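家里唱片和磁带多了以后，我陆续攒下一些收拾、清洁、保存的土办法，朋友来借唱片时总要问上几句，干脆写在一处，省得每次都说得颠三倒四。我不是什么专家，只是听摇滚听了大半辈子，弹坏过几把吉他，手边这些东西舍不得扔，也就慢慢学会了怎么伺候它们。

## 黑胶唱片：先除尘，再谈别的

很多人一听见噼啪声就急着换唱针，我年轻时也这样，白花了不少冤枉钱。先拿碳纤维刷试试吧，唱盘转起来，刷毛轻轻搭在盘面上，跟着转两圈，再慢慢往外带走。手不要往下压，压了灰反而会嵌进沟槽里去。

要是盘面上有指印，或者是旧货摊上淘来的，闻着有股子霉味，那就得湿洗。我的配法很简单：500毫升蒸馏水，滴2滴无香的洗洁精，摇匀了装进喷壶。喷在超细纤维布上，顺着沟槽的方向擦，绕开中间的圆标，纸标沾了水会起皱，颜色也容易花。擦完再用一块只蘸蒸馏水的布过一遍，竖在碗架上晾30分钟。碗架要挑塑料包边的那种，我用的是Satholm的老款，间距刚好，十二寸的盘放上去稳稳当当。

虫胶的老七十八转唱片千万别碰酒精，这一条请务必记牢。我的邻居Dezső Deák有一张他祖父留下的舞曲，用酒精棉擦了一回，盘面当场就发乌了，他心疼了整整一个夏天。

## 封套和内袋

原装纸内袋用久了会掉纸屑，换成防静电的内袋最省心。旧内袋上如果印着歌词，别丢，平着塞回封套里就是了。封套边角开裂的话，用无酸的白胶，拿牙签挑一点点抹进去，夹上烘焙纸，再压两本厚书过夜。透明胶带看着方便，过几年发黄发脆，揭都揭不下来，还要带走一层图案，我有一张很喜欢的现场专辑就是这么毁的。

封套上的价签也是老大难。吹风机开低档，离开一掌远，来回吹一会儿，胶软了再从角上慢慢掀。剩下的胶印用橡皮轻轻地滚，光面的封套可以沾一点点柠檬油，哑面的就算了吧，会留下油渍。
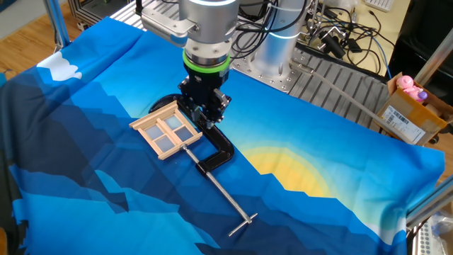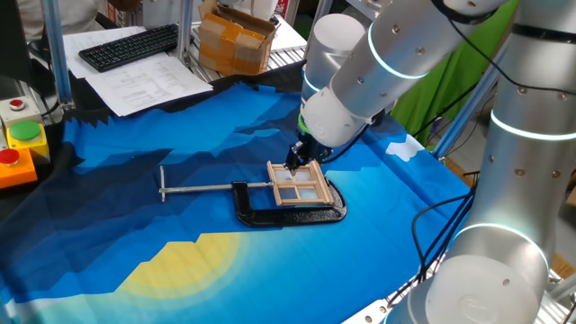 ## 架子怎么放

唱片一定要竖着放，松紧以能轻松抽出一张为准。塞得太满，封套会磨出一圈圆印；放得太松，唱片斜靠着，日子长了会翘。我在Brumar买的那个矮柜，每格宽度太大，后来自己在中间加了一道隔板，两头用小木条垫住，连钉子都没用，推进去卡紧就行。

柜子别靠着暖气，也别正对着窗户。夏天午后那一阵太阳最厉害，我家客厅朝西，去年五月就翘了一张，放在两块玻璃中间压了好些天，才勉强能听。如果实在没有别的地方可摆，挂一层厚点的窗帘，或者至少把柜子转个方向，让书脊那一面避开光。

## 磁带：每年倒一遍

磁带最怕的是一放好多年不动。我习惯每年从头到尾快进一次、再倒回来一次，免得带子层层粘住。倒带时声音发闷或者忽快忽慢，就先停下来，用一支六棱铅笔插进齿轮里，手动转几圈，松一松再试。

那块小海绵压垫要是掉了，可以从坏掉的旧带子里拆一块换上，用一丁点白胶粘住就好。外壳有五颗小螺丝的最好修，胶合的那种要拿薄刀片沿着缝慢慢撬，旁边备一只小碟子，里面的滚轮很小，滚到地板缝里可就难找了。

放音机的磁头也要顾到。棉签蘸一点异丙醇，磁头和金属轴来回擦几下，看见棕色的粉末就换一根，擦到干净为止。橡胶压带轮用清水拧得半干的棉签擦，酒精用多了橡胶会发硬。等全干了再放带子，我通常趁这工夫去泡壶茶。

## 吉他弦和线材

弹完琴顺手擦弦，这个习惯能让一套弦多撑好些日子。用干的旧棉T恤就很好，捏住弦从琴桥往琴头拉，弦底下也要照顾到，汗都积在那里。换弦的时候一根一根地换，别一口气全拆了，琴颈忽然没了拉力，有些带摇把的琴会闹脾气，调起来能调一个晚上。

指板如果干得发白，玫瑰木和乌木的可以抹一点点柠檬油，停几分钟再擦掉。枫木指板多半有漆，软布擦擦就够了。

线材我最有心得。别绕着手肘和虎口缠，里面的芯线会扭断，接头处时好时坏的毛病多半就是这么来的。正着绕一圈、反着绕一圈，松松地叠成一个环，用魔术贴扎好，挂在门后的钩子上。我那把Plomier音箱的线这样收了许多年，到现在还是安安静静的。

## 老收音机和旋钮

旋钮一转就沙沙响，通常是电位器里头脏了。先断电，拔下插头，电子管的老机器里头存着高压电，别自己开盖，交给修的人去弄。晶体管的小机器可以往电位器的缝里喷一点点触点清洁剂，然后来回转几十下。我的那台Bajpai小收音机就是这么救回来的，现在摆在厨房窗台上，早上煮粥时听听新歌榜，虽说里头的歌我已经大半不认得了。

旋钮本身拔下来，泡在温的肥皂水里，用旧牙刷刷一刷纹路里的陈年油垢，冲净晾透再装回去。有金属嵌片的不要泡，胶会化，用湿布包着手指慢慢擦就好。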